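Murham Hall, community kitchen and day room
Quarterly safety check, March
Checked by: Dehua Guo

1. Entrance and corridor
Door closer: pass. Shuts fully without slamming.
Floor mat: action. Back corner has lifted again. Tape is not a repair, please order a new one.
Emergency lighting: pass. Test button held, both units came on.

2. Fire safety
Extinguishers: pass. Gauges in the green, service tags in date.
Fire blanket: pass. Moved 50 cm further from the hob, as asked last time.
Exit route: action. Folded chairs stacked against the rear door. Moved on the day. They need somewhere else to live.

3. Day room
Tables: pass. Legs tight, locking catches hold, no chips on the edges. 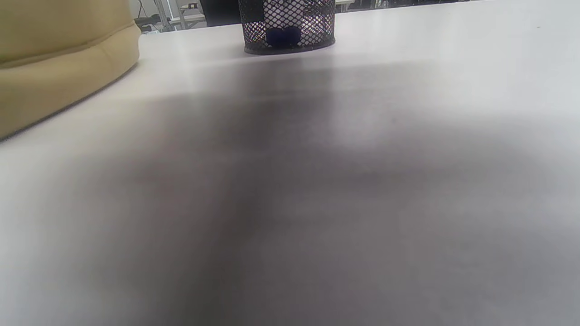 Seating: pass with comment. Two chairs have loose back screws. Tightened, check again in June.
Walkways: 1,000 mm kept clear on the window side, 800 mm by the radiator. The second is enough for one person but tight with a walking frame. Suggest turning the end table.
Radiator guard: pass.

4. Electrical
Sockets: pass. No cracks or scorch marks.
Urn (Buvon): action. Flex is stiff near the plug. Do not use until it has been looked at. Label put on.
Meter reading at 10.15 am: 3,851.

5. Kitchen and serving
Fridge temperature log: incomplete. Four gaps in the last month. The pen had gone missing, so one is now tied to the clipboard.
Knives: pass. Stored in the locked drawer.
Drinking cups: pass. None cracked.

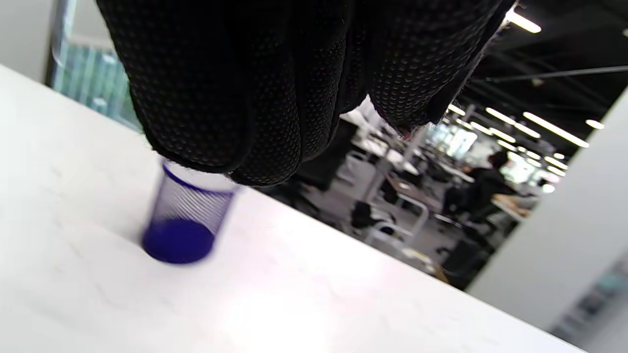

Hand wash basin: pass. Soap and paper towels stocked.
Cleaning products: action. One Sampaio spray bottle had no readable label. Thrown away.

6. First aid
Box contents: plasters low, eye wash out of date. Both on the Musar order.
Accident book: no new entries.

Open items carried over: gutter above the rear step, still dripping. Grit bin lid.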